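4.3 Connecting a door controller to the alarm panel

Planditz access control series, installer's guide

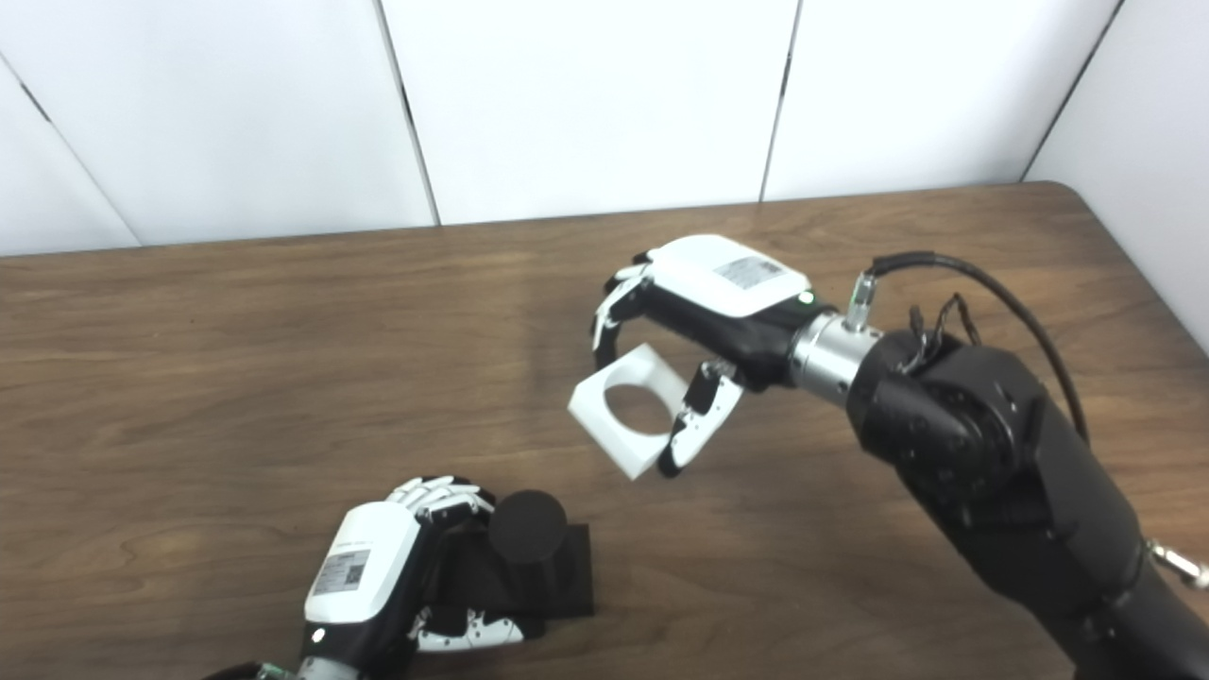
Fig. 14. Square block with center hole; cylinder on square base.

The Crichton door controller reports forced-door and door-held events to the alarm panel through relay output R2. Complete section 4.2 and confirm that the lock releases on a valid card before you start.

CAUTION: Disconnect mains power and the backup battery. The relay terminals stay live while either one is connected.

1. Remove the controller cover and find terminal block J5.

2. Run two-core shielded cable from J5 to a free zone on the panel. Maximum cable length is 300 m.

3. Connect COM and NC. Ground the shield at the panel end only.

4. Fit the end-of-line resistor supplied with the panel across the zone contacts at the controller.

Note: Resistors left in the panel enclosure will hide a short in the cable run.

5. Restore the battery, then mains. Wait for the status LED to turn steady green.

6. On the keypad, enter menu 509 and set the zone type to 24-hour. Press # to save.

7. Set the door-held delay. The default is 50 seconds — loading doors normally need longer.

8. Open the door with the key override. The panel should show the zone as open. If it does not, check that the wire is on NC and not on NO.

Record the zone number on the label inside the cover. For Wostano panels with firmware older than version 3, see section 4.5 before step 6.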